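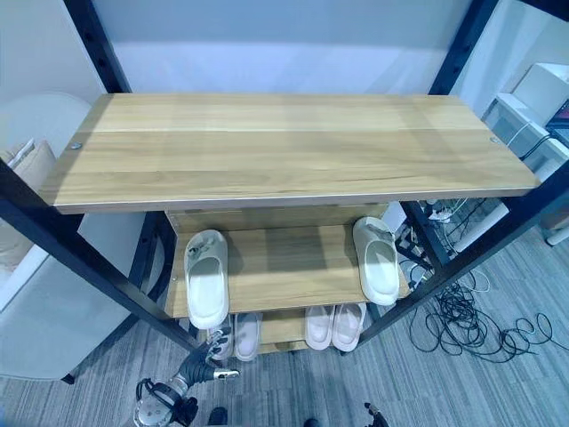

Call for participants: home tidying study, second round

We are looking for people to help us find out whether a result we published in January is any good. I wrote most of that report, and I have since come to doubt the headline number, so please read this before you sign up.

The claim was that a two-handed robot, trained only on recordings of people steering it by remote control, could learn to put shoes away on a shelf at about the level of a careful person. It was trained on 1184 recordings. In our own tests it did well. But our tests used the same shelf, the same room and the same few pairs of sandals as the training, and the people judging the outcome were the people who built it. Anyone who has worked in this field knows how far that kind of number can fall when a stranger walks in and sets up the task.

So we want strangers.

What you would do

You would come to our lab at Bullton for one session. There are two roles, and you can say which you prefer.

Setters decide where the shoes start out. You can spread a pair across a shelf, turn one backward, push one under another, or bring your own shoes from home. We will not tell you what the robot finds hard, and we ask that you don't look up our videos first.

Judges watch recorded attempts and mark each one as tidy, partly tidy or not tidy. Some of the attempts were made by the robot running on its own and some by a person steering it. You won't know which. In the first round "tidy" meant whatever the person with the clipboard thought it meant – mostly me – and this is the part I most want to fix.

We need 64 people in all, split between the two roles. Sessions last up to two hours, with a break.

Who can take part

Adults of 18 and over who can read English comfortably. You don't need any technical background, and we would like most of you not to have one. Please don't apply if you have worked for Lumenta, who built the control software, or for Rondau, who paid for the first round. Friends and family of our staff are also out this time. They made up more of the first group than they should have.

What you get

A gift card for your time, your travel costs within the city, and a copy of the results whichever way they go. The analysis plan is already written and will be sent to anyone who asks. If the success rate drops by half, we will print that, in the same size type as the first number.

What we can't promise

You may find it dull. The robot is slow, and there are long waits while we reset. Setters stay behind a marked line whenever the arms are powered. We record the work area during every attempt, and you can ask for your session to be deleted up to six weeks afterward.

How to apply

Write to Shafiq Jayasinghe at the Pluvside study desk, room 6, or leave your name at the front office. Say which role you want and whether you would bring your own shoes. High heels and boots are welcome. We have never tested either.

Posted 2018-06-05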